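Tatthorpe library finally gets its long tables back

2023-11-04

I walked into the Tatthorpe library this morning fully expecting the buckets to still be out, and they weren't! The reading room is open again, the roof is patched, and there was a line at the desk before I'd even got my scarf off. If you've been making do with the two shelves in the Lollow community center since June (I have, and I've now read every mystery they own), this is very good news.
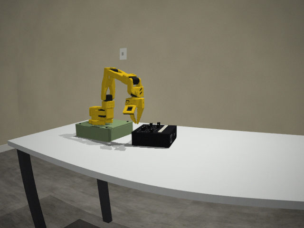
The roof work is what kept everybody out for so long. A gutter on the north side gave up during the summer storms and 700 books had to be packed up and moved before the ceiling could come down. I asked Kartini Hidayat, the head librarian, what she'd missed most, and she didn't even stop to think: space to spread out. She wants long white tables, the kind with a good stretch of clear top like the one shown here, so people can open up a newspaper without elbowing a stranger. The old ones were fine if you were small and reading a paperback.

She got her wish on the length, by the way. The new tables run along the window side, and by lunchtime they were full of kids doing homework and one man with a very large map.
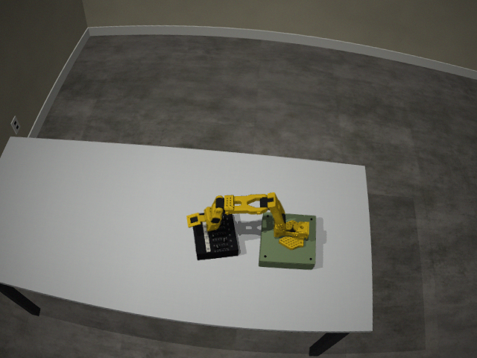
A yellow arm on its green base, at the right of a white table.

Opening hours are the part people keep asking me about, so let me get that down. The library is open until 7 in the evening on weekdays, which is an hour later than before, and mornings only on weekends. Returns are a bit of a mess for now. Anything you borrowed before the closure can go back without a fine, but please hand it in at the desk and don't use the slot outside, which is still taped up.

The catalog has moved too. It runs on a system called Jereo now, and your old card number won't work until someone at the desk switches it over. Mine took 3 minutes, and most of that was me digging through my bag.

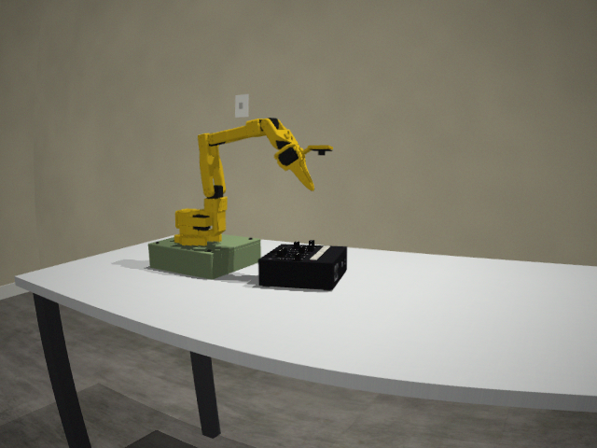

The children's corner is the one thing that isn't finished. Zahira Ginting, who runs story hour, told me the carpet came in the wrong size and had to be sent back, so for the moment story hour is upstairs next to local history. She says the kids like it better up there (they've found the old photos of the flood) and she may have trouble getting them down again.

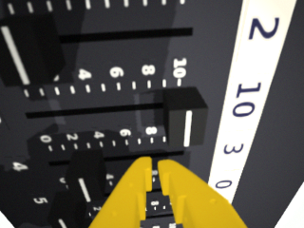
Photo: Dinu

Money, then. The town set aside enough for the roof but nothing for new books, and a book sale in the front hall has brought in $1,424 so far. That's going toward large print and audiobooks first. The sale carries on all month, paperbacks are a dollar, and I've already bought more than I can carry home on the bus.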